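Toaster in the corner or near the outlets? (dark L-shaped counter)
Kitchen Talk > Small Appliances > Counter Space

kiditz_home
Member, 672 posts

Hello all. In January we moved to an apartment in Clallstead and the kitchen is smaller than our old one. The counter makes an L, the wall is gray and the outlets are all on the left side. I want to decide where the toaster will live. It is a four-slice one, so it takes a lot of place. My husband wants it far in the corner. I want it on the left part, near the outlets, because I use it every morning and I don't like to pull it out.

Stukcombe
Member, 1474 posts

Left part, no question. A corner is for things you use once in a month. If the toaster is in the corner, the crumbs go in the corner too, and then you clean there with a toothbrush.

M. Zapata
Member, 754 posts

I don't agree with Stukcombe. My toaster is in the corner for years and the crumbs are no problem, you only must empty the tray. The front of the counter is where I cut bread, I need it free. For me the long cord is worse - it always lies where I want to work.

kiditz_home

Thank you both. I tried my way first. The toaster is on the left with the front turned a little to the room, so I can reach the levers. The small white box went back near the corner.
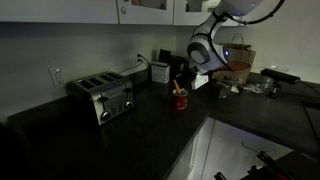
How much free space should I leave above a toaster?

Leave all the space up to the cabinet if you can, and never push it under a shelf that is low. The manual of your model gives the exact distance.

Stukcombe

I still say left. Turned a little is good, mine stands the same way. But I would look for a shorter cord or tie it up behind.

M. Zapata

On this we agree, the cord must go behind. About the place I keep my opinion. kiditz_home, where do you cut the bread now?

kiditz_home

On the right part, next to the sink. It is OK for one person. When we are two in the kitchen it is a little bit a fight.

Bustos
Member, 2 posts

Sorry to come in the middle. We have also a dark counter and I see crumbs on it all day. Does somebody put a tray under the toaster? My wife says it looks ugly.

M. Zapata

I had one and I took it away, it was one more thing to wash. A dry brush in the drawer is enough.

Stukcombe

A tray is fine, Bustos. Take one with a low edge and put it in the dishwasher with the plates.

Maximiliano Zapata (M. Zapata)

With us the dishwasher is always full, so the brush stays.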